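Flendley Toy Library is looking for families and adults to test board game rules

Call for participants, open until all places are taken
Posted Oct 24, 2025

We are the Flendley Toy Library, in the old post office on Clostard Street. Since September we work together with a small game publisher, Itix, on the rules for a new family game with the working title Catacutan. The game itself is almost ready. The rules are the problem. They exist in one language only, they were translated two times, and the players who learned the game from the booklet did not play the same game as the players who learned it from the author.

For this reason we search for people who will read the rules, play, and tell us where they got lost. You do not need to be good at games. It is even better for us if you usually let another person in the family read the booklet.

What you will do

You come to the library for two sessions. In the first session you get the box closed, as from a shop, and you start alone with your group. One of our staff sits in the room and makes notes, but she will not help you with the rules, also not when you ask very kindly. In the second session you get a new version of the booklet and you play again. After each session there is a short talk and a paper form of 2 pages.

The present booklet has 2,169 words. Our goal is to bring it under 969, which is the number of words that fits on the folded sheet Itix wants to print. So we are also interested in which parts you did not read at all. Please be open about this. Many people skip the part on scoring and come back to it later, and we would like to know when they come back.

Who can take part

Groups of two to four players. At least one person in the group must be 16 or older, and children are welcome from the age of 10. The group can be a family, neighbors, colleagues or friends. You should be able to read a simple text in English, but it does not have to be your first language -- we keep half of the places for groups where it is not. Persons who work for a game publisher, or who write reviews of games for money, cannot take part this time.

If you have difficulty to tell colors apart, please write it in your message. The player pieces have four colors and we want to be sure that the booklet can be followed without naming them. We will not ask for any medical paper.

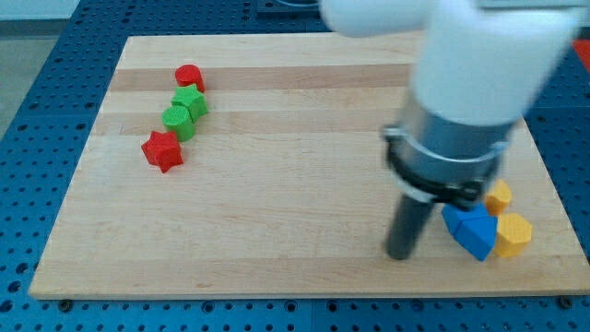 After the spring test a player wrote to us: I was angry with the booklet for the first half hour, then I found on page 7 that we had the turn order wrong from the start. Please put it on page 1. Also the word "adjacent" was used for two different things, and my son noticed it before me. Regards, a mother from the Tuesday group.

Both points were changed. The turn order is now on the first page and "adjacent" is gone, we write "touching" or "next to" and explain each of them once. We mention this so that you see your remarks are read and used.

Time and place

Sessions are on weekday evenings and Saturday mornings, and each takes between two and three hours including the talk. We agree on the dates with each group separately. Between the first and the second session there should be at least two weeks. The room is on the ground floor, the entrance has no steps, and there is a toilet for wheelchair users. Bus 4 stops in front of the door.

What you receive

Each group gets a gift card for the shop of the toy library after the second session, and a free library membership for one year. Itix will send you one copy of the finished game when it is printed. We cannot promise a date for this. Travel costs by bus are paid back if you keep the tickets. Tea, water and cookies are there -- please tell us about allergies.

Your data

We write down your first name, the age group and the languages you speak at home. We do not film the sessions. The notes are kept with a group number and without names, and Itix receives only the notes. You can stop at any moment and you do not have to give a reason. A group that stops after the first session still gets the membership.

How to apply

Send us a message through the contact form of the library or leave a note at the desk. Please write:
how many people are in your group and how old they are
which languages you read
which evenings or mornings are possible for you
the last game you learned from a booklet, if you remember it

You will hear from us within 10 days. If there are more groups than places, we choose so that the ages and languages are mixed, and we put the others on the list for the next test.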